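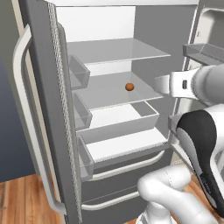
Does a "best before" date tell you when food stops being safe?
It tells you when the maker expects the food to be past its best, and safety is a separate matter, covered by the "use by" date.

Chapter 4
Dates, Labels and Waste

Most of us were taught to trust the date on the packet. This chapter asks who chose it, and on what grounds.

Take the Estlow household survey, which is quoted in nearly every leaflet on food waste. It claims that families throw out 80 kilos of good food a year through muddled labels. The figure came from 300 homes, all of which had agreed in January to keep a diary of their bins. People who keep bin diaries are an odd group. Mỹ Tô, who went back over the returns, found that bread crusts and tea bags had been weighed along with whole meals. We should be slow to build a policy on that.

The sellers fare no better. Amaral, a dairy firm, cut the dates on its yoghurt by four days and called the change a safety measure. Its own tests, printed in the same report, showed no difference between the old date and the new one. Sales went up.

Hậu Tiêu's later study at Rurnon is larger, with 1,700 shoppers, and more careful. Even so, it asked people what they would do with an out-of-date egg. It did not watch them do it.

Before reading on, write down what you last threw away and why. Keep the note for Section 4.3, where we look at how such answers drift over time.

4.1 Where the two dates come from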